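Trying Out Hand-Held Grippers on Household Jobs

These are working tips from a few weeks of comparing finger grippers on laundry, dishes and drawers. Most of them apply whether the gripper is held by hand or mounted on an arm.

Start with cloth. Hard objects like mugs and jars make almost any gripper look good, and you learn very little from them. A knit shows up weak fingertips in the first few tries. So does a thin pillowcase.

Use the same garment for every gripper in the comparison. We used one sweater for the Halier fingers and the same sweater for the Alitz fingers, 20 pickups each. Lay it out again between pickups. If you leave it bunched, the second grip is always easier than the first and the scores drift upward.

Work on a bed if you don't have a padded table. The mattress gives a little, so you can push the fingertips down into the cloth without jarring the tool. Pull the sheet tight before you begin — a loose sheet gets pinched along with the garment.

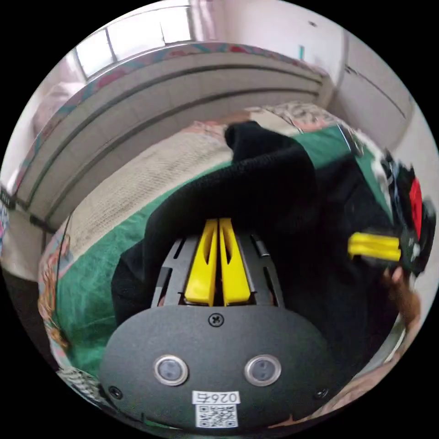
Dark clothing needs more light than you think. Open the curtains or put a lamp to one side, and check the recorded video before you do the full set. Black knits lose their folds on camera, and later on you can't tell a clean grip from a slip.

For folding, use two grippers. Pinch the cuff with one, hold the body of the garment down with the other, and move slowly. Fast moves blur the video and pull the cloth out of narrow fingertips.

Close the fingers before you lift. It sounds obvious, but with a hand trigger most people start lifting early. Count one beat after the squeeze.

Slotted fingers bend more than solid ones. That helps on socks and towels and hurts on anything heavy. Our wet bath towel came to 300 grams over what the softer pair could hold, and it dropped every time.

Wipe the fingertips every 34 pickups or so. Lint builds up on the pads and makes them slick. A damp cloth is enough. Keep it away from the lens.

Check the screws at the end of each session. On the Pisa housing they worked loose after around 20 minutes of steady use, and the fingers stopped meeting squarely. Snug them by hand and don't overdo it in plastic.

Label left and right if you run a pair, and put each one back on its own hook. The Arumugam controller keeps separate settings for each side, and swapping them means doing the calibration over.

Write down failures as they happen, in plain words: slipped, pinched sheet, missed cuff.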